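Two Arms and a Manual With Opinions

19/02/2020, filed under: things I did not need

The Pristeck two-arm kit costs more than my first car, and the car came with a radio. I've had a loan of one long enough to form views, so let's get on with it.

Setup first. The manual runs to 217 pages and spends 2 of them on assembly. The rest is safety warnings and a long, heartfelt section on cable routing. I skipped the cable section, and then went back and read it very carefully, with a screwdriver in my teeth.
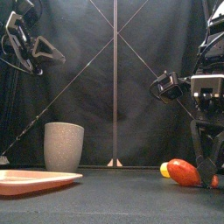 Once it's calibrated, the thing is easier to drive than I had any right to expect. You move a leader arm by hand, the follower copies you, and after an hour you stop apologizing to it. The software is from Helitz and has the charm of a tax form, but it never crashed on me. The rival kit from Naker crashed twice before I'd found the settings menu.

My gripe is the wrist view. Pristeck sells it as "seeing what the robot sees," and it turns out the robot mostly sees its own fingers. You learn to work past them, the way you learn to drive a truck with a long hood.

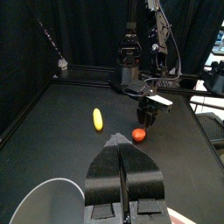
The view from the wrist. Toy-like objects ahead, gripper in the way.

Imre Jakab, who has strong feelings about grippers and shares them by email, told me to forget the hard stuff and try something squashy. Hard things forgive you. A thing with some give in it shows you right away how heavy your hand is, and mine is heavy. There's a grip force slider for people like me. I set it low and then lower.

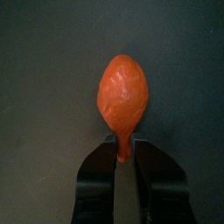 The slider is the best part of the whole kit, so naturally it's buried three menus down under "Misc."

Spare finger pads are $229 a set, a price I read several times in case it changed. The longer cables are another $420. Ó Flaithearta, the reseller, was pleasant on the phone and would not budge on either one.

Would I buy it? For a lab or a school, yes. For my house, ask me again in April, when the loan runs out and I have to box it up.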